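Workshop notebook – precast bay, Fludgate yard
November 4, 2025

Stripped the second set of drainage channel units for the Keswood job this morning. Demolding was easier than in October. Tullio cut the release oil back to one thin coat and the blowholes on the inside face are much smaller. Still a few near the outlet end, where the vibrator doesn't reach well.

Two units rejected. Both have a chipped rebate where the grating sits, same corner each time, so I think it's the mold and not the handling. Ecaterina put a straightedge on that corner and found the steel lip bent inward. Mold is off the line until it's dressed.

Cover to the reinforcement was low on one side of unit 11. The spacers had slid down the cage. Anderson wants to try the clip-on wheel type from Rahimi in place of the blocks. I'm fine with that, but let's do one pour with them and cut a unit open before ordering more.

Slump was on the wet side for the last batch. Anastasia thinks the sand pile was soaked through after the rain and the moisture probe wasn't read again after lunch. Agreed – read it before every batch from now on, and write it on the batch sheet.

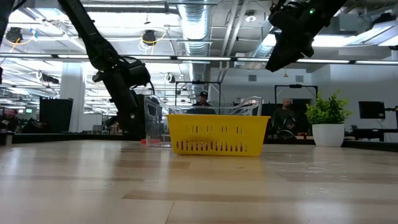 Lifting anchors: Dindo pull-tested the new ones in a scrap unit. They held for over 10 minutes at test load with no cracking at the surface. He'll repeat it on a unit that has had its full cure.

To do: dress mold lip, patch test on the rejects, call Fledonham for the grating delivery date.

Recent entries
Curing blankets, overnight temperatures
Keswood channel units, first pour
Cage jig repairs
Joint sealant trial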